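Section 3: Sorting Small Items from the Tabletop

1. Gather the small household items toward the middle of the table. Leave the edges clear.

2. Stand bottles upright and check that each cap is tight.
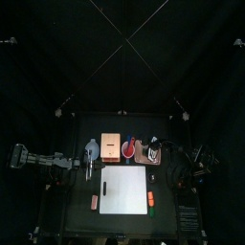
Figure 3-1. Items grouped across the middle of the table.

3. Set the Wadden container on the table with its open side up.

4. Place blocks and other solid pieces in first. Lower them over the rim; do not drop them.

CAUTION: Do not lean on the rim. The plastic can crack.

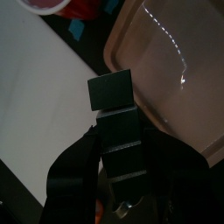
5. Add the lighter pieces and stop roughly 2 inches below the rim.

NOTE: If items are left over, start a second container. Replacement lids are listed under part 326.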